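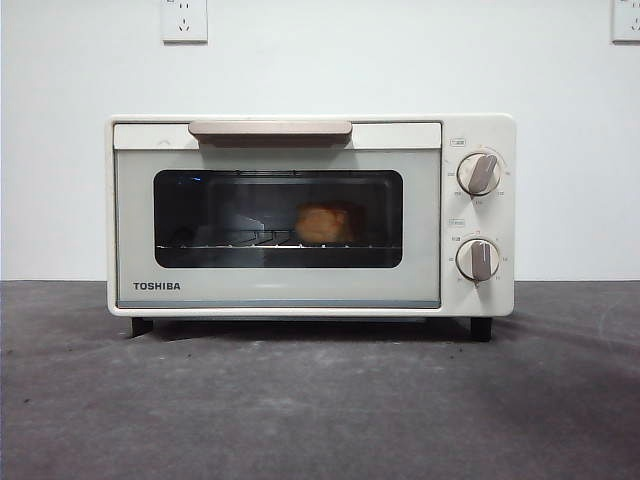

Zwischenbericht Arbeitspaket 2: Greifervergleich an Haushaltsgeräten
Berichtszeitraum bis Ende Mai
Bearbeitung: Adi Sumampouw, Hafiz Menon

Verglichen wurden der Parallelgreifer Tamance und der adaptive Zweifingergreifer Zoliria, beide am selben Arm und mit der Steuerung Dronidero. Aufgaben am Toshiba-Ofen: Tür am Griff öffnen, Gebäckstück vom Rost nehmen, Drehknopf stellen. Insgesamt liegen 3.146 auswertbare Versuche vor, davon 600 mit der im Mai getauschten Handgelenkkamera.

Tamance hält den Türgriff sicher, rutscht aber am Drehknopf ab, sobald der Steg schräg zur Anfahrrichtung steht. Zoliria gleicht den Winkelfehler aus, braucht am Rost jedoch mehr Platz und stößt gelegentlich an die Oberkante der Öffnung. Bei Gebäck wurde die Greifkraft für beide auf 40 Prozent begrenzt; Druckstellen traten danach nur noch mit Tamance auf.

Die feste Kamera erkennt das Gebäck durch die getönte Scheibe unzuverlässig — Spiegelungen links oben im Fenster werden als Kante gewertet. Die Erkennung läuft deshalb vorerst nur bei geöffneter Tür.

Abweichung vom Plan: Die Versuche mit weichen Fingerkuppen verschieben sich wegen verspäteter Lieferung in den nächsten Zeitraum. Vorgesehen sind 300 Durchläufe je Greifer. Der Kostenrahmen bleibt unverändert. Offen ist die Freigabe der zweiten Kamerahalterung, Antrag liegt seit Freitag vor.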